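## 4. Setting up the towel folding place

This section applies to the Cestden folding table when it is used for small linen: hand towels, face cloths and bath towels up to the standard size. Sheets and duvet covers are dealt with in Section 5. Staff who have not yet read Section 2 (Moving and Levelling the Table) should do so before continuing.

### 4.1 Items required

- One Cestden table, levelled, with the board seated in its frame
- One Welport basin, light grey, shallow pattern, with handle slot
- Clean towels from the drying room
- One soft cloth, for wiping the board
- The shift record sheet, form 307

Deep basins must not be used at the folding place. The high sides make it awkward to lift out a towel that is lying flat on the bottom, and the weight of a full deep basin exceeds the limit given in Section 2.

### 4.2 Preparing the table

1. Check that the board sits evenly in the frame and does not rock when pressed at each rounded corner.
2. Wipe the board with the soft cloth, working from the back towards the front. Allow the surface to dry fully.
3. Examine the edges for splinters, lifted tape or residue. Tape that has begun to lift should be replaced before linen is brought to the table.
4. Make sure that the grommet hole is clear. Lint gathers there and is readily picked up by damp cloth.
5. Move any cables on the floor away from the place where the operator will stand.

**Caution:** Do not use polish, wax or scented spray on the board. Residue transfers to the towels and cannot be removed without a second wash.

### 4.3 Placing the basin

1. Carry the basin with both hands. The handle slot is intended for pulling the basin along a shelf and must not be used to lift it when it is loaded.
2. Set the basin down at the left of the table, with its long sides running from front to back.
3. Confirm that the whole base of the basin rests on the board. No part should overhang.
4. Look into the basin and remove any lint or loose thread.

**Note:** Left-handed operators may place the basin on the right and reverse the directions in 4.4. The change should be entered on form 307 so that the next operator is aware of it.

### 4.4 Bringing a towel to the table

1. Take one towel at a time. Towels carried in a pile tend to cling together and are then folded with a second item inside.
2. Put the towel down in the middle of the board, to the right of the basin. It need not be straightened at this stage.
3. Keep the towel clear of the basin rim. A corner trapped beneath the basin will pull the towel out of square when it is opened.
4. Check that no loose fold hangs over the front edge of the board.

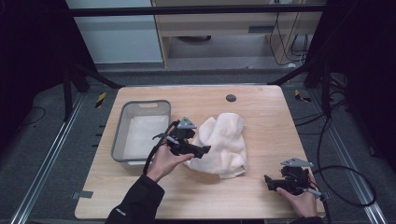 *Figure 4.1. Basin on the left, with the towel in the middle of the board before opening.*

### 4.5 Opening and folding

1. Find two neighbouring corners of the towel and draw them apart until the edge between them is straight.
2. Lay the towel flat, with the hem towards the front of the table. Smooth it from the centre outwards.
3. Bring the left edge across to meet the right edge. The hems should lie one upon the other.
4. Bring the front edge to the back, and repeat once for bath towels.
5. Lift the folded towel from beneath and place it in the basin with the closed fold facing the handle slot.

Where a towel shows a stain, a pulled thread or a torn hem, it should be set aside unfolded and returned under the procedure in Section 7. An off-white or slightly tinted towel is not to be treated as stained unless the colour is uneven.

**Caution:** Do not press folded towels down in order to fit more into the basin. When the topmost towel is level with the rim, the basin is full and should be exchanged.

### 4.6 Closing the folding place

1. Remove the basin and wipe the board as described in 4.2.
2. Return the empty basin to the Lui shelf, rim upwards.
3. Complete form 307, sign it and leave it in the tray.

Replacement basins are ordered under stock number 3826. Questions concerning this section should be put to Fung-ping Kong, Linen Services, extension 23.

*Section revised May 25, 2020. It replaces the loose sheet headed "Fotell Towel Routine", all copies of which should be withdrawn.*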